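Workshop notebook, Bornura hand rig
10 February 2023

Open day for the Pallutico people and the two groups from Trodora. Doors at ten, last lot out by half three.
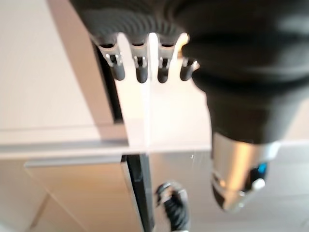
Ran the short programme all day: open, close one finger at a time, fist, open, rest. Left out the handover with the cup. It was fine on Thursday but I didn't want to be resetting it with a room full of people waiting.

27 on the list, 17 signed in. The Trodora afternoon group came short because of the trains. Gave them longer each instead and it was a better session than the morning.

Cycle counter on the right hand read 1,193 at switch-on and I forgot to write it down at the end. Whoever is in first on Monday, please read it off before running anything and put it in the margin here.

Faults
- Index finger slow to open on the first run of the morning. Same as last week. Cleared itself by the third run and stayed clear. I still think it is the tendon tension and not the driver.
- One stop at 11.20, communication timeout, code 139. Restarted from the panel, lost four minutes. Log saved in the usual folder under today's date.
- Left hand no faults.

Questions that came up, more or less in order: how hard does it grip, what happens if the power goes, can it feel anything, how long do the fingertips last. I could answer the first two properly. For the fingertips I said we change them when they look worn, and one of the Pallutico engineers quite rightly asked what "worn" meant. We should have a number for that. Suggest we measure a new tip and a retired one and agree a limit.

Somebody asked to shake hands with it. Said no, as agreed beforehand, but it was asked in every session, so we may as well have a safe version ready next time. Low current limit, slow close, one of us on the stop button. Needs its own risk assessment, not a line added to the present one.

The talk was too long. I had slides on the Tsegaye controller and people stopped listening at the second one. They wanted to see the fingers move. In the afternoon I started the programme first and talked over it, and cut the slides to one. Do it that way round from now on.

Sound was a problem. With the extraction on next door the back row couldn't hear, and the forearm fan doesn't help either. Ask whether the extraction can be off for an hour at a time.

Pallutico want to come back in April with their own parts to try. I said yes in principle - they are to send drawings first so we can check sizes against the grip range. Nothing promised on dates.

To do
- Tension check, index finger, before any more running
- Look through the log for the 11.20 stop
- Order fingertips, down to the last set
- Return the borrowed chairs to the meeting room
- Replace the tape on the floor line, it lifted by the door

Powered down and locked off at 15.50. Key is back in the cabinet.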